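Planning the Equipment Budget for the Second Half

The equipment plan for our data collection stations is due in January, and I have been asked to set out the reasoning behind it. The request covers 4 stations, supplied by Brurnel, and the consumables needed to run them for eight months.

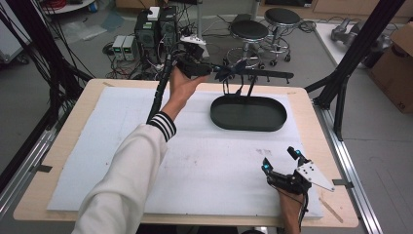 Grippers remain the largest single line. Each station requires two hand-held units, one for each hand, and Plumon has quoted a lead time of 13 weeks on a full order. Work surfaces cost far less but are replaced far more often. The white foam board clipped over the wooden table already carries gray smudges and scuffs, and I have budgeted 200 sheets accordingly -- a figure Liv Magnusson in purchasing has approved.

Small props are to be bought under a separate code. Trays, stands and fabric items were previously charged to general supplies, and last year's totals could not be reconciled as a result. Piątek will invoice them monthly from now on.

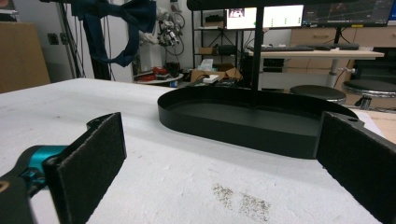
Black tray on the work surface, between the gripper fingers.

Finger pads are still an open item. Plundum offers them only as a set with the gripper body, and we would prefer to order them singly. I have left that line blank until a revised quotation arrives. Storage shelving has been deferred to the following budget.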